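**Distributor feed: album showing as 7 separate singles**

Status: open, waiting on store refresh
Release: Prundness, full-length, 12 tracks
Distributor: Wadix

Reported 9:40 am. Prundness went live overnight on Nasow. Five tracks are grouped under the album title as expected. The other seven show up as singles, each with its own page and no cover art. Play counts are splitting too. The opener has 2,169 plays on the single page and 3 on the album page.

First checks:

- Audio files: all 12 delivered, no rejects in the Wadix log.
- ISRCs: all present, no duplicates.
- UPC: the five good tracks carry the new code. The seven bad ones carry the code from the demo version we pulled in December.
- Artist name: "Robichaud" on the good ones, "Robichaud " with a trailing space on the others.

So there are two faults, and either one could split a release. The trailing space came from the spreadsheet. I pasted the artist column from the old demo sheet and stopped checking after row five.

10:15 am. Fixed the name and the UPC in the sheet and re-uploaded it. Wadix accepted it with no warnings. The preview page still showed the old grouping, so I cleared the browser cache and tried a different browser. Same result. 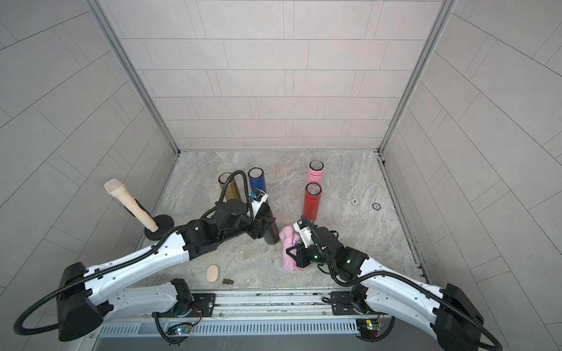 Pei-shan Fung replied that the preview page reads from the last approved delivery, so it won't change until the update is approved. She also said to leave the singles up for now - a takedown on the old UPC would pull the audio for all seven tracks, and the plays might not come back with it.

That changed the plan, as I had a takedown request half filled in. Deleted the draft.

11:05 am. Sent the update as a metadata-only change. Kept the same ISRCs so the plays can be matched to the album tracks. Added a note asking Nasow to merge the pages by hand if the match fails.

1:30 pm. Update approved. Wadix preview now shows one album, all tracks in order, cover art on each. Nasow still shows the old pages.

Left to do:

- Check Nasow again tomorrow morning.
- Confirm the songwriter credits on track 3 survived the update. They were blank in the demo sheet.
- Delete the demo sheet from the shared folder.
- Hold the newsletter until the album link is right - the current draft points to one of the singles.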